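**Thread: Folding small things with zippers - in half, in thirds, or leave them flat?**

**ruxandra_v** wrote:

Hello all. I have a question which is maybe too small for a whole thread, but my husband is tired of hearing it.

We moved to Grellton in January and the new apartment has one narrow dresser for everybody. I fold everything in thirds and stand it up in the drawer, and for T-shirts this works very well. My problem is the small things with a zipper: children's trousers, pouches, the little bags that hold swimming goggles. When I fold them in thirds the zipper makes a hard bump in the middle and the whole piece opens again by itself. By the evening the drawer looks as if I did nothing.

How do you fold them? Do you close the zipper first?

Ruxandra Vlad

**nseir_linens** wrote:

Close it first, always. An open zipper catches the thing next to it, and then you pull out two pieces when you wanted one. After that fold lengthwise, so you have a long narrow shape, and only then decide if it needs one more fold.

**oldbadov** wrote:

I disagree about closing. If you close the zipper on a small pouch the air stays inside and it never lies flat. I leave mine open by a finger's width, press with the palm, and fold. I have 11 of them in one shoebox and they behave.

**nseir_linens** wrote:

Then press it before you close. Same result and no teeth scratching the other things.

**k_farooqui** wrote:

I have done the laundry for a family of seven for many years, so I hope I may say something. I think the question of open or closed is less important than where the zipper sits at the end. The thick part should be on the outside and near one end. If it is inside the fold, the fabric must bend over it, and soft fabric does not want to stay like this.

I fold on a bare wooden table, never on the bed, because a mattress gives way under the hand and the fold is never sharp.

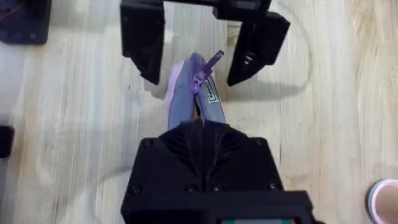 For the small gray-lavender pieces I make one narrow lengthwise fold and then I stop. The fabric is soft and it crumples a little whatever you do, so more folds only give more crumples. Look where the purple zipper pull is: it stays on the outside, near the upper right, and it sticks out at a slant, so you can take hold of it with two fingers when the drawer is full. The white label is just next to it. I like to have the label showing too, it saves me from unfolding a thing only to learn what it is.

Kulsoom Farooqui

**ruxandra_v** wrote:

Thank you, Kulsoom, this is very clear! I did not think about the pull as something to hold. I was always hiding it inside, because I thought it looks more tidy. Is the pinkish edge on the left a lining? I have a pair with a lighter lining and it always slips out on one side.

**k_farooqui** wrote:

It could be a lining or only a seam in another color, from the photo I would not promise it. But for your pair with the lining: put one hand inside and push the lining down to the corners before you fold. It takes a moment and it helps a lot.

**oldbadov** wrote:

A pull that sticks out will catch on the drawer above. I lost a good slider this way. I tuck the pull flat along the teeth, and I put the label inside, where it can't fade.

**trinau77** wrote:

How much sun do you have inside your drawers, oldbadov?

**oldbadov** wrote:

My shoebox stands on an open shelf by the window. So, enough.

**trinau77** wrote:

Fair. For a shallow drawer I agree with you about the pull. My top drawer is 9 cm deep inside and anything that stands up gets caught. In the lower ones I have the pulls up, as Kulsoom does it.

One more thing for Ruxandra - if the pieces still fall open, they are maybe too loosely packed. I put a short piece of cardboard behind the last one, as a wall. When I take two pieces out I move the cardboard forward.

**ruxandra_v** wrote:

I tried it now with the whole pile. One lengthwise fold, zipper closed (sorry, oldbadov), pull on the outside. The trousers stay. The goggle bags don't, they are of a stiffer material and they open slowly like a flower. I have put these in a box without folding and I will not think about them anymore.

The cardboard I will do tomorrow, there is still plenty of it from the move.

**nseir_linens** wrote:

Stiff ones I roll, with an elastic band. But a box is fine too.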